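Desktop Clutter Trials

From Workeo, the bench automation reference
Last revised March 2019

The desktop clutter trials, usually called the Greston trials after the test method they follow, are comparisons of grippers, arm mounts and camera positions for two-arm robots that handle ordinary desk items. The method was written by Ertuğrul Taşdemir and first run at the Trandwood workshop. Its results are often cited by people choosing a small gripper. How much weight they can bear is disputed, and the published numbers leave out a good deal of what a buyer would want to know.

Background

Most gripper comparisons use blocks, cups or foam shapes. Taşdemir argued that such parts flatter the hardware, as they are light, dull in finish and easy to find with a camera. His method uses things taken from a working desk. Items are left in plain view on a brown tabletop and the operator may not tape them down, prop them up or turn them to suit the arm.

The choice of items has been criticized for being loose. The written method asks for "flat, round, glossy and corded" goods and says little more. Two workshops following it to the letter could end up with very different tables, and comparing their scores would mean little.

Grippers

The unit most often tested is a black parallel gripper with two fingers, driven by linkage arms and sold under the Sorrentino name. It is compared with a second Sorrentino model that has wider pads and with a suction cup. The parallel gripper is rated well on upright boxes and poorly on anything thin. Shrink-wrapped packages are scored in a separate group, as the plastic can slide over the box inside it.
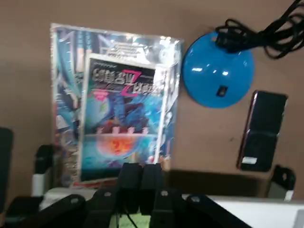

Finger tip shape matters more in these tests than grip force. Rounded tips slip under the edge of a paperback more easily, but they give up contact area on a curved shell. The Sorrentino sheet claims one tip will do both jobs. The trial data do not support this. Of 1,277 grasps logged in the first series, the failures on curved goods were put down to "operator approach", a label that covers nearly anything and that no reader can check.

Suction did better on laptop lids and worse on cloth and cord. It was dropped from the later series without a stated reason. Users of the results should keep in mind that the parallel gripper has had no real competitor since.

Arms and mounting

The arms are white, jointed units mounted on plates at the table. In the two-arm layout each arm has its own base, and the shared area between them is where most of the work is done. Taşdemir's notes treat this shared area as the main strength of the layout. It is also the source of most stops, since neither arm can reach across it freely while the other is working there.

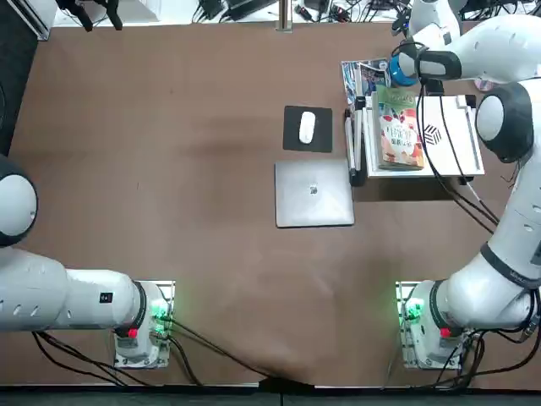

Reach over the back of the table is a weak point. With the arm stretched out, the gripper comes in at a low angle and small errors at the base grow large at the fingertip. The method gives no correction for this. Scores for items at the back are simply added to the rest, so a run with more items placed near the bases will look better on paper. Greston later asked for placements to be drawn at random from a grid of 8 by 4 cells, but this was made optional and few of the published runs used it.

Cable routing is another unscored factor. Loose cable along an arm can pull on the wrist or block a camera. The method asks only that cables be "kept clear where practical", which leaves the matter to whoever is setting up that morning.

Test items

A typical table holds a laptop, a mouse and pad, books or magazines, a stand and a desk lamp. The lamp is regarded as the hardest item. It is top heavy, its neck is curved, and the cord tends to follow it. Pen holders are easy to lift and easy to tip, and a run is marked as failed if any pen leaves the holder.

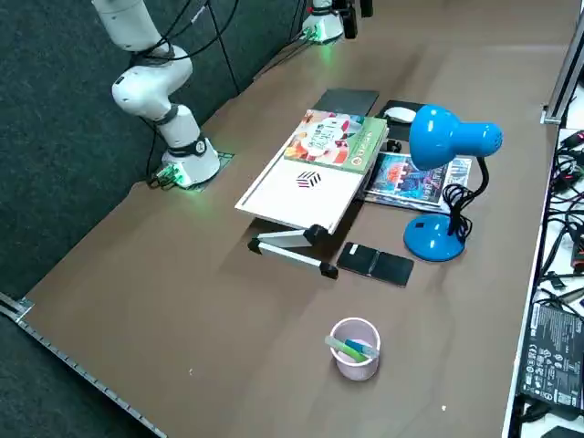

Books are scored by whether they are lifted clear of the surface under them. A book on a raised stand is far easier to pick than the same book flat on the table, since the lower finger has somewhere to go. Both count as one success. This has been pointed out to Taşdemir more than once, and his reply was that real desks contain both. True enough, but it does not make the sum of the two a useful number.

Camera positions

Three views are compared: one at the wrist, one at head height, and one fixed beside or above the table. The wrist view gives the best detail in the last stretch before contact, though glare from plastic wrap can wash out print and edges. The fixed view shows both arms' work area but loses whatever the arm passes over. 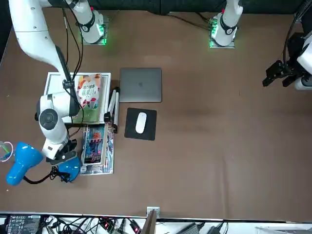 Trandwood's summary states that adding the wrist view to a fixed one "solves" the problem of hidden items. The longer report is more careful. Its second series covered 2,000 attempts and found a gain for small items and none for books under an arm link. The summary is the part that gets quoted.

Reception

Supporters say the trials are the closest thing available to a desk as people keep it. Critics reply that a method with loose item rules, optional placement and one surviving gripper type is a demonstration with a score sheet attached. A revised method was promised for April and had not been released when this entry was last checked.

See also: Parallel gripper; Wrist camera; Suction end effector; Two-arm layouts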